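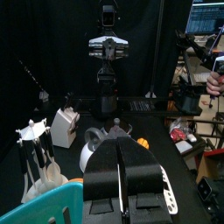

Small Kitchen, Big Claims: A Gallery

Play kitchen sets are sold with a lot of talk. The box for one I looked at last November promised "up to 1,000 ways to play," and I would love to meet the person who did the adding. My nephew found two, and one of them was throwing.

So I come to toy cookware as a doubter. I have bought three sets over the years for the family and for the reading room where Nabila Lahlou runs the Plivari play corner, and most of what came in those boxes was cardboard insert. When Nabila asked me to write up the kitchen things for the Plivari page, I said I would, as long as I could say what I thought. She said yes. She may be sorry.

First, the utensils. An umbrella-topped rack with spoons and spatulas hanging off it is a sweet idea, and I can see why people fall for it at the store. I'm less sure about it as a toy. Our old one at home had hooks that a four-year-old could not work without tipping the whole thing over, and it spent most of its life on its side under the couch. White, too. Who picks white for something that will be handled after a jelly sandwich? I will give this much to the knife block: the slanted shape looks like the real thing, and children care about that more than the makers seem to think.

The kettle has a handle that arches over the top, the old-fashioned kind. I like it. I've tried not to.

Then there is the food, where my doubts are strongest. Play vegetables multiply. Lahcen Ghoneim once turned out the cupboards at his sister's place and counted 87 pieces, and 6 of them were the same slice of pizza. A carrot and an eggplant will get a child through a long afternoon of soup. Beyond that you are buying things to step on.

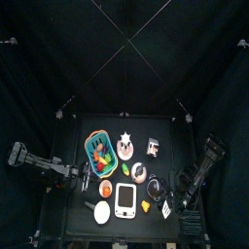

The teal basket, full of produce. Carrot in there, eggplant too.

I was ready to complain about the basket and I've had to hold back. Open slots in the sides mean you can see what you're after without dumping it all on the floor. They'll dump it anyway -- mine always did -- but the thought was there. Rachid Abdel Rahman says a plain shoebox does the same job for free, and I don't have a good answer for him. His shoebox has lasted longer than two of my toy bins.

Cookware is the part I would spend money on, if I had to spend it.

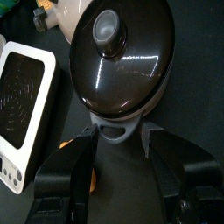 A pot needs a lid that comes off and goes back on. I've watched children do nothing else for half an hour, lifting it, checking the soup, putting it back. Give them a knob big enough to grab and they'll forgive the rest. What I don't believe is that they need a whole matching range of pans to go with it, whatever the catalog says. Kamonchanok Klinhom raised two cooks on one dented saucepan from her own cupboard.

Comments and disagreements can go to Nabila at the front desk. She has heard most of mine.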